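Startseite > Magazin > Wohnen & Ordnung > Gespräche

Diese Website verwendet Cookies, um Ihnen das bestmögliche Leseerlebnis zu bieten. Einstellungen | Alle akzeptieren

»Ein Tisch darf auch mal gar nichts können müssen«

6. Juni 2021

Wer Marina Petridis in ihrer Werkstattwohnung in Getanby besucht, bekommt erst einmal Kaffee, dann ein Stück Mandelkuchen und dann, wenn man beides aufgegessen hat (vorher lässt sie einen nicht weg vom Herd), endlich die Tische zu sehen. Seit März räumt sie für andere Leute Arbeitszimmer aus und wieder ein, vorher hat sie lange für die Möbelfirma Triantafyllou Oberflächen ausgesucht, und davon erzählt sie so gern, dass der Kaffee dabei kalt wird.

»Ich habe bei Triantafyllou 246 Weißtöne in der Schublade gehabt«, sagt sie und lacht. »246! Und die Kunden wollten immer den einen, der nicht dabei war. Da lernt man Geduld, das kann ich Ihnen sagen, und man lernt auch, dass Weiß am Abend ganz anders aussieht als am Vormittag. Im Halbdunkel wird es grau oder grünlich, und dann rufen die Leute an und sind unglücklich.«

Mit dem Aufräumen hat sie eher zufällig angefangen. Eine Nachbarin kam mit ihrem Schreibtisch nicht mehr zurecht, es wurde ein langer Nachmittag daraus, und am Ende stand auf dem Tisch nur noch das, was die Nachbarin am nächsten Morgen wirklich in die Hand nehmen wollte.
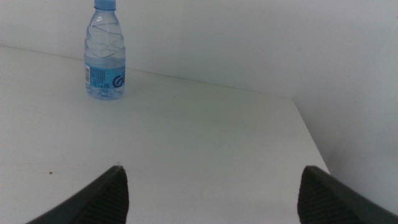

Marina Petridis fängt bei jedem Auftrag mit der Tischplatte an, nie mit dem Schrank, und darüber kann sie sich richtig ereifern. »Alle wollen zuerst an den Schrank! Aber im Schrank sieht man doch nichts von der Arbeit, da ist man nach zwei Stunden müde und das Zimmer sieht schlimmer aus als vorher.« Also kommt alles herunter, alles, und zurück darf fürs Erste ein einziges Ding. Eine kleine Wasserflasche mit hellblauem Etikett zum Beispiel, hinten an der Wand, wo man sie mit dem Ellbogen nicht umwirft. »Und dann sieht man plötzlich die Platte wieder, die kleinen Kratzer, irgendwo einen braunen Punkt. Den lasse ich meistens erst mal in Ruhe. Viele greifen sofort zum Scheuermittel, und dann haben sie auf einem matten Weiß eine glänzende Stelle, und die geht nie wieder weg.«

Sie selbst nimmt ein feuchtes Tuch und einen Tropfen Spülmittel, sonst nichts. Ihr eigener Arbeitstisch, ein altes Modell namens Taston, ist 70 Zentimeter tief, was ihr vollkommen reicht. Mehr Tiefe, findet sie, lädt bloß dazu ein, hinten etwas abzulegen und es zu vergessen.

Ob die Ordnung denn hält? Da wiegt sie den Kopf. Bei manchen schon, bei anderen liegt nach einer Woche wieder die Post da, und das findet sie auch nicht weiter schlimm. Im Sommer will sie in Pruvton einen kleinen Kurs geben, und bis dahin, sagt sie beim Abschied schon in der Tür, müsse sie dringend noch ihre eigene Küche machen.

245 Mal geteilt | 2 Kommentare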